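Home Projects Repairs Garden Tools About Geerts

We use cookies to remember your settings and count visits. By staying on this page you agree to this.

How to Soften and Re-oil a Dry Leather Satchel

By Jozef Van der Linden
2020-11-05
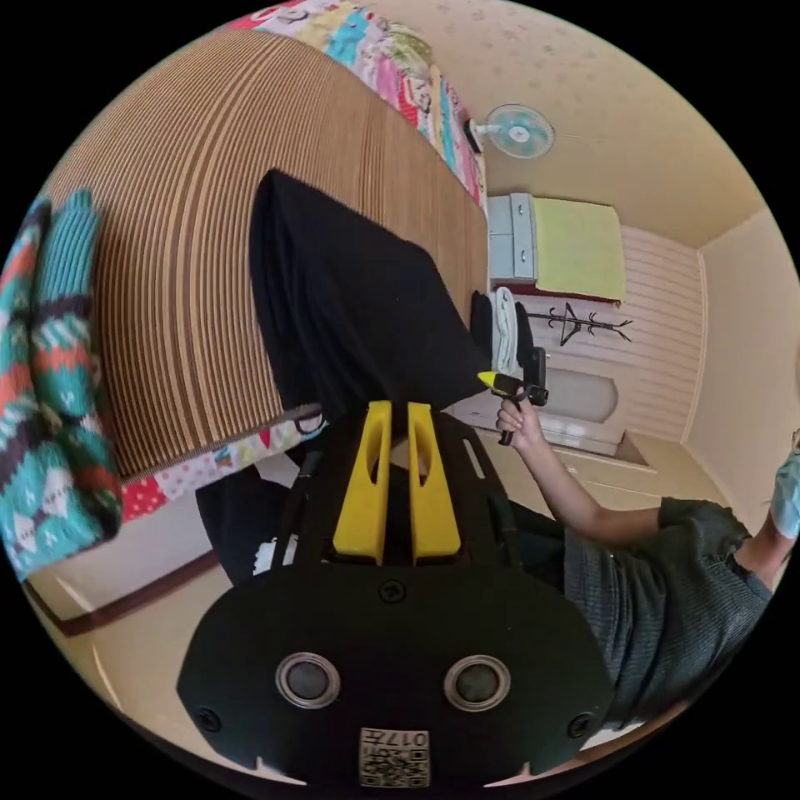

Before you start

My old school satchel spent most of my adult life on a shelf in my mother's attic, under the hot part of the roof, and when I brought it home last winter it felt like a slice of toast. I was sure it was done for. It took me a couple of evenings and a good deal of tea, but I carry it to work now, and I've since done the same for a neighbor's camera case and a pair of straps that came off who knows what.

This method is for smooth, plain leather. Please don't try it on suede, which will drink up the oil and go dark and blotchy, and if your bag has cracks you can see daylight through, take it to somebody who does leather for a living.

You'll need a soft brush (an old shaving brush is lovely), a few clean cotton rags, saddle soap, neatsfoot oil and a little tin of wax. I use the Mumico wax, mostly out of habit and because I like the smell! Spread an old towel over the table too, or you'll be explaining the stains later.

Step 1: Empty it and brush it

Turn out every pocket. I found 13 bus tickets and a pencil stub in mine, so don't be shy about getting your fingers down into the corners. Then brush the whole bag, inside and out, going along the stitching where the grit likes to sit. Undo all the buckles while you're at it and brush under the straps.

Step 2: Wash gently

Wet a rag, wring it out hard, and rub it over the saddle soap until you get a bit of lather. Work in small circles, one panel at a time, and wipe each panel with a second damp rag before going on to the next. You want the leather damp, never soaked. The water in my bowl was the color of coffee by the end, and I confess I found that very satisfying.

Stuff the bag loosely with plain paper (newsprint can leave marks on a pale lining) and let it dry overnight in an ordinary room. Keep it well away from the radiator, please, however impatient you get.

Step 3: Oil, then wait

Try a drop of oil on the underside of the flap first. It will darken, and some of that darkening stays, so make sure you can live with it. If you can, put a little oil on a rag and wipe on a very thin coat, all over, as evenly as you can manage. Leave it for around 20 hours.

Now bend a strap. If it still creaks, give it another thin coat and wait again. Mine needed two on the body and three on the straps, which had suffered the most. Too much oil makes leather limp and greasy and there's no easy way to get it back out, so go slowly, even when it seems to be begging for more.

Step 4: Wax and buff

Once the surface feels dry to the touch, rub in a small amount of wax with your fingertips. The warmth of your hand helps it along. Give it half an hour, then buff with a clean rag until it stops feeling tacky. Do the edges of the straps as well, pinching them in the rag and pulling it along.

Lay your oily rags out flat outdoors to dry before you throw them away. I go over my satchel with wax again every November, before the wet weather sets in, and the oil only comes out if the straps start creaking.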